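3.2 Cell Setup and Maintenance

The cell consists of a single white arm mounted over a blue perforated table. Blocks are placed on a striped wooden board, which is located against bolts set in the table's hole grid. The board can be lifted out for cleaning and returned to the same position without tools. We check its seating with a feeler gauge before each session and reject the setup if the gap at either bolt exceeds 15 hundredths of a millimeter.

A square fiducial marker is attached to the upper housing of the arm (Fig. 3). External pose estimates from this marker are compared with the joint encoder readings every 100 cycles. In the Tokcombe trials, drift between the two was traced to the adhesive under the marker, and the marker is now replaced every 300 hours of operation.

The fingers wear fastest at the tip. Each finger is removed after 40 hours, measured, and refitted with new screws. After refitting, the tool center point is taught again by the procedure of Mladenović, with the arm at reduced speed. The wrist collar is wiped down at the same time and its clamp retightened.

Block color and shape are varied between runs, and no fixture is used to hold the blocks on the board.

Figure 3. Arm and work board during a run, with star, cylinder, cube and prism blocks.

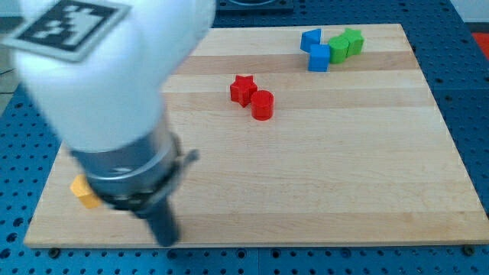

Service entries were logged by Ermanno Serra and are included with the run data.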